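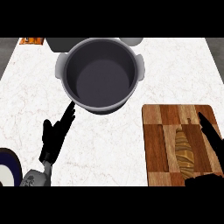

How to clean a marble worktop without paying for a miracle

Most marble sprays are soap, water and a nice label. I tried one from Zomico for a month and saw no difference from washing-up liquid.

1. Wipe up crumbs with a dry cloth.
2. Put 2 drops of washing-up liquid in 1000 ml of warm water.
3. Wring the cloth out well and wipe, then rinse with plain water.
4. Dry with a tea towel.

Keep vinegar and lemon away from it, whatever the "natural cleaning" pages tell you. Acid eats marble and leaves dull marks that no cloth will shift.

Sealing? Beverley Tomoana swears by doing hers every June. I'd test first: leave a spoonful of water on the stone and check whether it darkens. If it doesn't, save your money.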